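第六讲 腕部相机视角下的双臂模仿学习:数据、动作块与评估

课程讲义,五月修订版。配合实验三使用。

一、本讲范围

上一讲讨论了单臂行为克隆和误差累积。本讲把同样的方法放到双臂桌面平台上,重点是观测的选择:策略只看腕部相机时能学到什么,缺什么,以及怎样用对照实验把两者分开。内容主要依据 Umesh Rastogi 在 Sornero 项目中的内部报告,实验平台称为 Tendero,训练代码库称为 Kokix。两者在实验课上都会用到。

阅读要求:先复习第四讲的条件变分自编码器一节。没有学过这一部分的同学可以跳过第四节的推导,直接看损失函数的形式。

二、问题设定

记时刻 t 的观测为 o_t,包括两台腕部相机的图像和双臂的关节位置。动作 a_t 是双臂的目标关节位置,夹爪开合量也算在内。示教数据集 D 由若干条轨迹组成,每条轨迹是观测与动作的序列。

行为克隆的目标是最小化策略输出与示教动作之间的差。单步预测的困难在第五讲已经说过:每一步的小误差把系统带到示教分布之外,之后的预测更不可靠。双臂任务里这个问题更明显,两只手要在同一个区域内配合,一侧偏了几毫米,另一侧按照示教数据给出的动作就对不上。

实验三的任务是交接:一侧夹爪从桌面取起细长物体,送到两臂之间,另一侧夹爪接住后放到指定位置。细长物体比方块难,夹持点沿长轴的偏移和绕夹持轴的转动都会影响对侧的接取。

三、为什么用腕部相机

固定的俯视相机能同时看到两只手和整个桌面,但物体常被手臂挡住,而且分辨率平均分配在桌面上,指尖附近的像素很少。腕部相机随手移动,接近物体时物体在图像中变大,指尖与物体的相对位置看得清楚。

腕部视角还有一个性质:手指在图像中的位置大体固定。夹取误差可以近似看作物体相对于手指的图像位移,策略不必先求出物体在基座坐标系中的位置。因此相机外参的小变化对结果影响较小。注意,这个结论只对相机与手指刚性连接的安装方式成立。如果支架松动,手指在图像中的位置会漂移,训练和测试的分布就不一致了。

缺点有三个方面需要考虑。首先是自遮挡,手指本身占去图像下部很大面积,物体的一端可能完全在手指后面。其次,背景随手的运动而变,策略有可能把桌外的物体当作定位线索。再者,当手离开工作区时,图像里可能根本没有目标物体,策略只能靠关节位置和短期记忆。

双臂平台上,一侧的腕部相机有时能看到对侧夹爪。这一信息对交接很有用,但也容易使策略过分依赖对侧手臂的姿态。第五节的遮挡实验就是检查这一点的。

四、动作块与损失函数

策略一次输出未来 k 步的动作,称为一个动作块。执行时可以把整块执行完再重新预测,也可以每一步都预测,然后对同一时刻的多个预测做加权平均。后一种做法叫时间集成,权重取

w_i = exp(-m · i)

其中 i = 0 对应最早的预测,m 越大,新预测的作用越小。动作块长度的影响是双向的。k 太小,接近单步预测,误差累积严重;k 太大,策略对物体滑动等变化反应迟钝。

训练损失为

L = L_rec + β · L_KL

L_rec 是动作块的 L1 误差,对所有关节求平均。L_KL 是隐变量后验与标准正态先验之间的散度。测试时隐变量取零。夹爪开合量与关节角的量纲不同,Kokix 在训练前对每一维分别做标准化,均值和方差保存在检查点里。自己写推理脚本时要读取这组数值,常见的错误是在测试集上重新计算。

五、数据与结果

Sornero 报告使用了 800 条示教轨迹,由遥操作采集。物体的初始位置和朝向在工作区内随机,桌边杂物每隔一段时间重新摆放,目的是削弱背景与动作之间的偶然相关。

报告比较了两种观测配置。只用腕部相机的策略,交接成功率为 62%。在此基础上加入固定俯视相机,成功率为 59%。两者使用相同的网络结构、训练步数和初始位置集合。

这两个数字不能说明俯视相机有害。差别只有三个百分点,在报告的试验规模下,换一个随机种子就可能反过来。能够说的是,在这个任务上没有观察到俯视相机带来的收益。写实验报告时请按这种方式表述,并给出置信区间。

遮挡实验的做法是:在推理时把图像中对侧夹爪所在的区域涂成灰色,其余不变。涂灰之后,取物阶段基本不受影响,失败集中在交接阶段,典型表现是接取侧过早闭合。这说明策略确实利用了对侧夹爪的图像。Paquette 数据增强方法在训练时随机涂灰小块区域,可以减轻这种依赖,代价是训练时间变长。

六、失败分类

评估时不要只记成功或失败。实验三要求每次失败归入下列一类:

取物失败:夹爪闭合后物体仍在桌面。
夹持偏移:物体被夹起,但夹持点偏离预定区间,导致对侧无法接取。
交接失败:两侧夹爪到达交接位置,时序或对准错误造成掉落。
放置失败:交接完成,物体没有放到指定位置。
中止:触发关节限位或力矩保护。

一次试验按最先发生的错误归类。夹持偏移之后常常跟着掉落,这种情况记为夹持偏移。分类由 2 名同学独立完成,不一致的条目回看录像再定。

七、实验三要求

1. 用给定的数据训练腕部相机策略,动作块长度至少取三个不同的值。
2. 对每个模型使用同一组初始位置评估,初始位置表在课程目录中。
3. 报告各类失败的次数,附成功率的置信区间。
4. 选一个模型重复第五节的遮挡实验,说明失败类型的分布有何变化。
5. 上机前检查相机支架的紧固情况,并保存一张腕部图像,与训练集首帧核对手指位置。

思考:如果夹爪手指换成颜色较浅的材料,训练好的策略需要重新采集数据吗?请设计一个不用采集新示教数据的检验办法,并写明需要哪些测量。 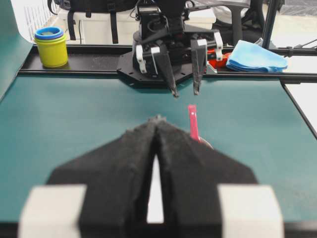

图 6-1 腕部相机视角:近处为本侧夹爪的两根黑色手指,指尖右侧是粉红色细长物体,远处为对侧夹爪。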